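# Another sneaker collab, another queue

Nunska and Lacroix are doing a shoe together. Again. I counted back through my inbox on Wednesday night and this makes 3 since last September, all of them the same runner in a slightly different grey.
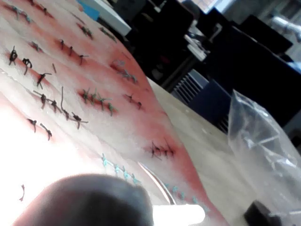 The press email calls it a "dialogue between two houses". I've read it twice and still couldn't tell you what Lacroix did, apart from choosing the lace colour and putting its name on the tongue. There are 986 pairs, each one numbered on the insole where your heel will rub it off by winter.

My friend Capucine Boyer thinks I'm being a grump. She bought the last pair, wears them to work and gets compliments on the colour, and fair enough. She also paid well over what the plain version costs, and the plain version has the same sole, the same lining and, as far as I can see, the same factory label.

I'd be kinder if the stories behind these things held up. The Odach jacket last year was meant to honour the old Kosalcombe mill. I asked the shop which part of it was made there and got a very friendly reply about "spirit".

The draw opens at 9 in the morning. You get 2 entries if you sign up to both newsletters, so that's what your email address is worth these days. I'll be wearing my old ones, which need new laces. Any colour will do.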